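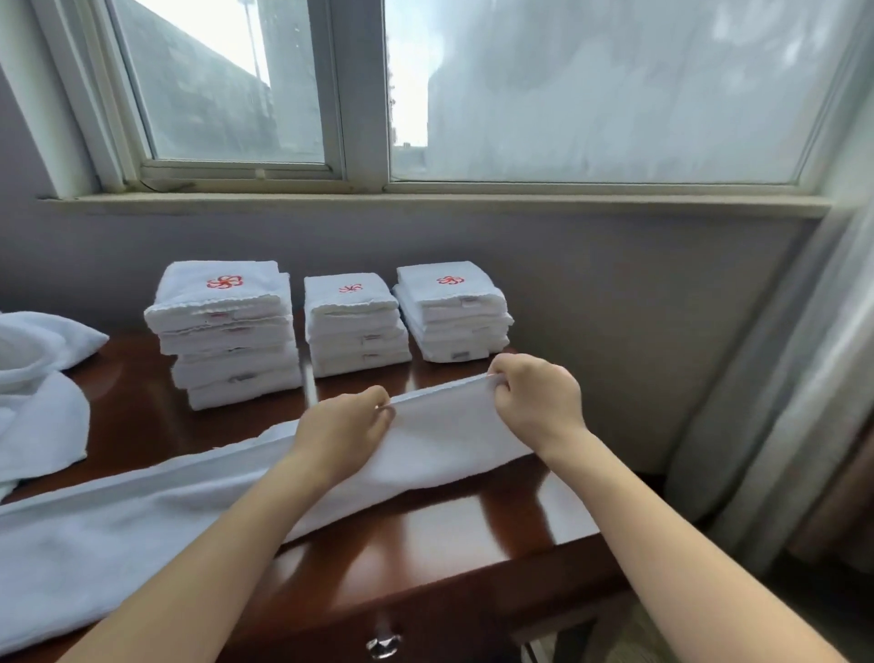

Weiße Handtücher mit rot gestickter Blüte werden auf einem Holztisch gefaltet.

Brutska-Klinik startet Begleitprogramm für Frauen mit metastasiertem Brustkrebs

Mit großer Freude gibt die Onkologische Tagesklinik Brutska bekannt, dass im Februar das Programm Lisine beginnt, an dem das Team lange und mit viel Herzblut gearbeitet hat. Es richtet sich an Patientinnen, die wegen eines metastasierten Mammakarzinoms eine Dauertherapie erhalten und zwischen den Terminen oft wochenlang mit Müdigkeit, Übelkeit oder schmerzenden Händen und Füßen allein zurechtkommen müssen. In der ersten Phase stehen 100 Plätze zur Verfügung, später sollen es 200 werden.

Wer teilnimmt, füllt einmal pro Woche einen kurzen Fragebogen aus, auf Papier oder am Telefon, und wird bei auffälligen Angaben von einer onkologischen Fachpflegekraft zurückgerufen. „Unsere Patientinnen sind tapfer, manchmal ein bisschen zu tapfer, und melden sich erst, wenn es gar nicht mehr geht“, sagt Programmleiterin Dr. Meifang Liao. „Wir möchten viel früher von ihnen hören, gern auch wegen einer Kleinigkeit!“ 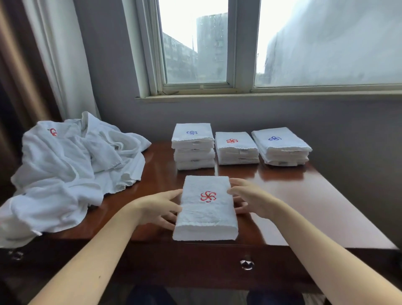 Müssen Patientinnen für Lisine ihre Behandlung wechseln?
Die laufende Therapie bleibt unverändert, und alle Entscheidungen darüber trifft weiterhin die behandelnde Praxis oder Klinik.

Die Auswertung übernimmt das Institut Sorex. Anmeldungen nimmt das Studiensekretariat der Tagesklinik Brutska ab sofort entgegen, Durchwahl 414, täglich ab 9 Uhr.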